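Let the Choir Be Bad

I'm just going to say it: I love our off-key choir, and I don't want it fixed.

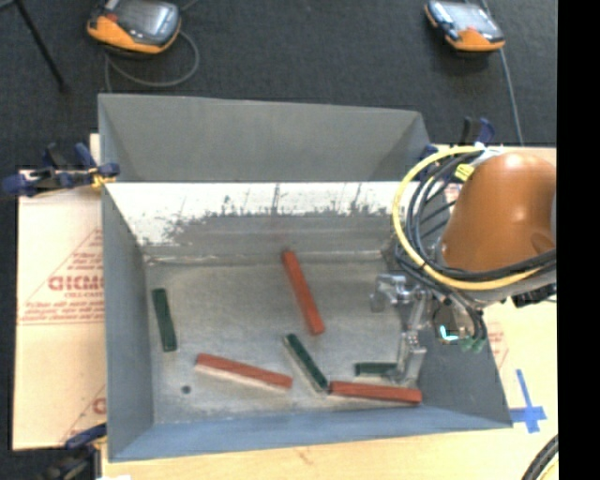
We have 11 singers on a good Sunday, and last February somebody offered us 3,000 dollars toward a paid quartet. I lay awake over it! Then Tomoyo Amano came in half a beat early on the second hymn (she always does) and I sang louder than I had in months. A quartet would sound lovely, sure, but I'd probably just sit there and listen.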